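Trellden busca participantes: conductores y testigos de accidentes de tráfico en carreteras comarcales

Convocatoria abierta
Referencia: Skulach, segunda ronda

Trellden busca personas que hayan sufrido o presenciado una colisión en una carretera comarcal y que quieran contar en una entrevista qué pasó en los minutos siguientes: quién avisó, cuánto tardó en llegar la ayuda, qué información se dio al teléfono y cómo se reguló el paso de los demás vehículos.
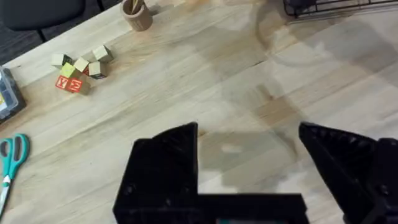
Última modificación de esta página: 8 de febrero de 2021

El estudio Skulach recoge relatos de primera mano para revisar las indicaciones que reciben los conductores cuando llaman a emergencias desde un tramo sin referencias claras. En la primera ronda se hicieron 76 entrevistas, casi todas a conductores. En esta segunda interesan sobre todo los testigos, los acompañantes y los vecinos que salieron a ayudar.

Quién puede participar

Mayores de edad que estuvieran presentes en el lugar del accidente o llegaran antes que los servicios de emergencia. Tiene que haber pasado un mínimo de 4 meses desde el suceso. No hace falta permiso de conducir. No se admiten casos con un juicio pendiente ni reclamaciones al seguro sin cerrar. Si tiene dudas sobre su situación, consúltelo antes de rellenar el formulario.

En qué consiste

Una entrevista individual por teléfono o por videollamada y, unas semanas después, un cuestionario escrito de nueve preguntas. La entrevista se graba solo en audio. Le pediremos que sitúe el accidente en un mapa y que recuerde, hasta donde pueda, el orden de los hechos. No le preguntaremos quién tuvo la culpa.

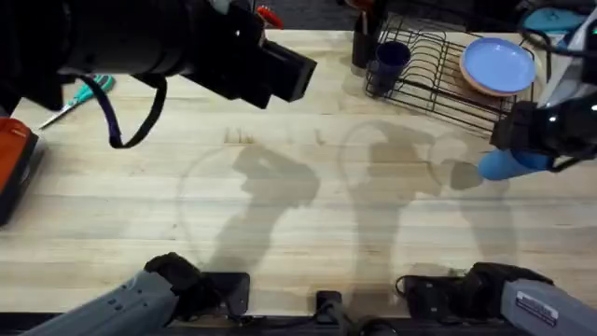

Puede interrumpir la entrevista cuando quiera y retirarse del estudio sin dar explicaciones. En ese caso se borra la grabación y también la transcripción. Los nombres, las matrículas y los datos que permitan identificar a otras personas se eliminan al transcribir.

Compensación

Cada participante recibe un vale de compra al terminar el cuestionario. Quien haga solo la entrevista recibe la mitad del importe.

Cómo apuntarse

Rellene el formulario de inscripción o escriba a la oficina de Broder, a la atención de Ursina Prantl, con el asunto «Skulach». Indique su edad, la carretera, el mes y el año del accidente y si iba en alguno de los vehículos. No envíe fotografías ni partes médicos.

Las entrevistas se harán en castellano. Si prefiere otro idioma, dígalo al inscribirse y veremos si hay un entrevistador disponible. Quienes participaron en la primera ronda no pueden repetir.

El plazo queda abierto hasta completar el cupo. Se contesta a todas las solicitudes, también a las que no cumplen los requisitos.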